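Project diary, planning and control group
Entry for May 1, 2025

The morning was given to the motion planner. Version 4 of the Watik planning library had been merged the previous evening by Trevor Dufour, and the overnight regression run reported 6 failures out of 269 stored queries. All six concerned the same condition: a start state in which the wrist joint lay within the safety margin of its limit. The earlier version moved such states inside the margin without comment. The new one rejects them and returns an empty path, and our task layer then reads the empty path as success.

It was agreed that the fault is ours. Hélène Morin has amended the task layer so that an empty path raises an error, and the six queries have been kept in the test set under their own heading. The margin itself remains under discussion. Mr Dufour would prefer to set it for each joint; the undersigned would prefer a single value until the October review.

Perception was taken up after lunch. The object list for the tabletop work now includes the plate, the bottle, the colander, the bowl and the toaster oven, together with the small food items. Brittany Gosselin reported that the segmentation service drops its mask whenever the arm covers a large part of an object, and that the tracker then assigns a new identity when the object comes back into view. The planner treats the new identity as a second obstacle in the same place – a costly error when a grasp is already under way.

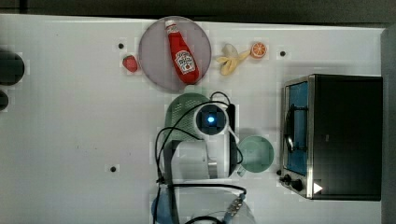

Ms Gosselin proposes to hold a lost identity for 1,000 milliseconds before releasing it, and to project the arm model into the overhead view so that the tracker can tell a covered object from a missing one. The first change is small and was approved. The second depends on the camera calibration, last checked before the Skunex driver was updated, and Clifford Marchand has been asked to repeat it.

Logging was discussed briefly. Joint states and images are still stamped by different clocks, with an offset of roughly 4 milliseconds. No action for the present.

Outstanding: calibration (Marchand); release note for the task layer (Morin); reply to Noémie Thibodeau at Bergeron on the licence for the collision checker.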